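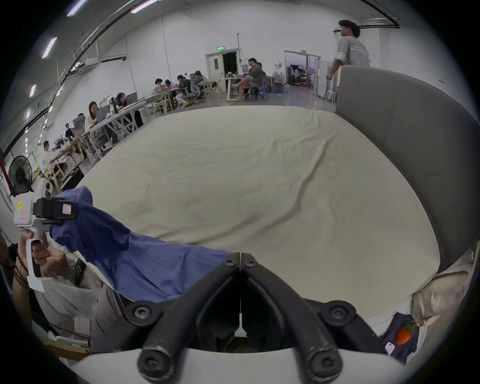 A Saturday visit to the Nisetti workroom

I work in housekeeping, in a hotel with 60 rooms, and I have made beds for a large part of my life. So when the trade group of our town arranged a visit to Nisetti, where they teach machines to handle bedding and clothes, I put my name on the list the same evening. My manager asked me to write a report for the other supervisors. I write it for them, but also for the room attendants, who asked me many questions before I went.

We were a small group, mostly from hotels, and one lady from a nursing home. We met at the door at nine in the morning. Tarun Tyagi, who leads the recording work, took us in. I expected a factory with yellow lines on the floor and a fence. What we came into was a large, high room with long white walls, office tables and people at laptops, and a bed standing in the same room with them. The bed has a tall gray headboard, a little like the ones in our better rooms.

What the work is

Nisetti does not build robots. It makes recordings of people doing house and hotel work, and sells them to the companies that build the robots. One of these companies is Rostance, whose machine is meant to work in laundries and later in hotel rooms.

The people do the work with a gripper in the hand. It is a white tool with two black curved fingers, and a camera goes with it. You hold it by a handle, and the fingers close when you squeeze. The robot will have the same kind of fingers, so everything that a person manages to do with them, the robot should be able to learn. Mr. Tyagi explained this in about one minute and then he let us look, and I was thankful for it. I learn more with my eyes.

When we stood there they were working with cloth. A corner is the difficult part, he told us. A corner of a cloth is thin and it folds away from you, and with your own fingers you feel it without thinking. With the gripper you feel almost nothing. You must look.

I was allowed to try for 10 minutes. I have made more beds than I can remember and I could not pick up the corner of a pillowcase! The first time I took too much cloth and the second time I took the sheet under it as well. The lady from the nursing home did it better than me. She was very pleased, and she told it to everybody at lunch.

How the day is arranged

The recording is done in pairs. Both people have tools and they change places during the shift, so that no one bends over the bed the whole day. After each turn the recordings are checked at the tables. If the cloth went out of sight, or a hand was in the way, the recording is put aside and they do it again. In the week before our visit they kept 436 recordings of folding alone. I asked if it is not boring. Mr. Tyagi said that of course it is boring sometimes, and that he would worry about a person who told him something else.

The room is quiet. I noticed this because our linen room is very loud. People talk in a normal voice, some sit with their computer, and the bed work goes on beside them. For a person who comes from housekeeping, where you are alone in a room with the door open and the cart outside, it must be a big change to work in front of so many colleagues.

Talking with Umesh Mittal

The most useful part for me was the talk with Umesh Mittal. He was a room attendant at the Mathur hotel for some years before he came to Nisetti, and he answered everything we asked, also the question about money. He earns a little more than before. He has no tips now, so in the high season it is nearly the same.

His back is better. He said this first, before we asked about it. At the Mathur he had to lift the mattress for every bed, and now there are days when he does not lift a mattress at all. But his wrist gets tired from squeezing the handle, and his thumb also. They have a rule about breaks, and he thinks the breaks should be longer. He said it while Mr. Tyagi stood next to us, and I took this as a good sign about the place.

I asked him if he feels that he is teaching a machine to take the job of his old colleagues. He was silent for a moment. Then he said that at the Mathur they were always missing people, every summer, and the ones who were there had to do the rooms of the ones who were not. If a machine had folded the towels at that time, he would have gone home at the right hour. But he also said that he does not decide what a hotel does with the machine after it buys it. I wrote down this sentence because I think it is the important one for us.

He has one complaint which I understood very well. The engineers wanted at first that everybody folds in the same way. He showed them that an attendant changes the fold depending on the cloth, for example when the hem is pulled crooked from the wash. They discussed it for some weeks. Now the recordings have both ways in them, and he is asked before a new task is written. His name stands on the task sheet, and he likes that.

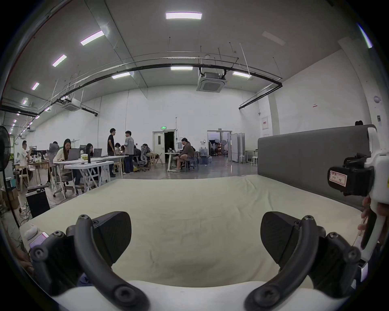
Will a robot make the beds in our hotel soon?

Mr. Tyagi does not expect it in the next years. Folding towels and flat pieces on a table comes first, in the laundry, and the bed with a person's things around it comes much later.

What it could change for us

At lunch we heard a short talk about the laundry company Clinderer, which has two test machines from Rostance at the end of its line. The machines take small towels from a bin and fold them. They are slower than a person, but they go on during the night. The people who folded before now check the folded pieces, sort the ones with stains, and help the machine when it has pulled out two towels together. The speaker said that this happens often.

Nobody at Clinderer lost the job until now, we were told. I have no way to check this. I would like to hear it from the people on the line, and I asked if we can visit there too. The answer was friendly but there is no date yet.

For our own house I see these points which we should talk about:

The folding of towels is done by our attendants in the last hour of the shift, when they are already tired. If the laundry delivers the towels folded, I would not like to see that this hour becomes two more rooms for each person. It should be agreed before, on paper.

New attendants learn the work from the older ones. If a part of the work goes away, we must think where they learn to look at the linen. Most stains in our house are found during folding.

If some company wants to record in our rooms, our people must be asked first, and they must know if their faces and voices are kept. At Nisetti each worker signs for this, and new visitors are told at the door.

Practical information

The visit takes the morning, with lunch until one o'clock. Groups should be small, since you stand close to people who are working. Wear shoes that are good for standing – the floor is hard. From the station it is a walk of fifteen minutes, partly along a road with no sidewalk, so I would take the bus next time. The coffee is good and there is tea also.

The next visit is planned in January. Two places are kept for our hotel. I would prefer that this time we send attendants and not supervisors, and whoever wants to go can write the name on the paper in the linen room.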